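Workshop > Bench Automation > Setup and Care

Filed under: Tips We Actually Tested, Robot Arms

Keeping a gripper honest when it works inside a PC case

Most of the advice that comes with a bench arm was written by the people who sold it. I have set up one arm for motherboard work, a secondhand Gavness with a linkage gripper, and I've stopped believing a good part of the manual. What follows is what I still do after a winter of using it, and what I quit doing.

Start with the bolts. The Tosmont guide tells you to retighten every bolt on the fingers before each session. I tried that for a month and all I got was a rounded hex socket. Put a thin line of paint marker across each bolt head and onto the bar beside it. If the line is still straight, leave the bolt alone. If it has moved, take the bolt out, clean the threads, use a small drop of the removable kind of threadlocker, and draw a new line.

Pads next. Fudeo sells a "precision grade" replacement pad, and I can't tell it from the plain textured one that came with the gripper. Wipe pads with alcohol on a lint-free cloth and let them dry. Skip the rubber restorer — it leaves a film, and the film ends up on your board. When the texture has gone smooth at the tip, swap both pads together so the fingers still close square.

Teach your positions with the case lying flat and clamped. People say a heavy case won't move. Mine crept 2 mm over an afternoon, enough to put a finger into the side of a memory slot. Now I clamp it at opposite corners and drive the arm back to a mounting screw every so often to see if it still lines up. Any fixed screw will do. Don't use a connector, they flex.

Power off, unplugged, and hold the case power button for a few seconds before the arm goes anywhere near the board. I also ground the gripper to the case with a strap. Solanki claims its coated fingers make the strap unnecessary. Maybe so, but I have not seen them test it on anything they had to pay for, and a strap is cheap.

Go slow around the processor socket. I come in from the expansion slot side, because the tall capacitors and the memory slots leave less room on the other. Set a low force limit and a separate slow speed for the last inch. The arm will happily tell you it stopped "on contact" after it has bent something, so I treat that message as news from the past.

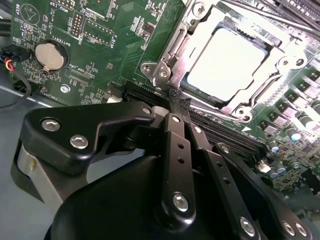

Cables are the other thing the brochures leave out. A loose fan lead will find its way between two linkage bars sooner or later. Tie them back with soft hook-and-loop strips, and run the whole motion once with the fingers closed and a few inches of extra height before doing it for real.

As for grease, I use a very light touch on the pivots and wipe off whatever shows. The schedule in my manual calls for fresh grease every 136 hours, a figure so exact that I'd love to know where it came from. I look in June and again in the winter.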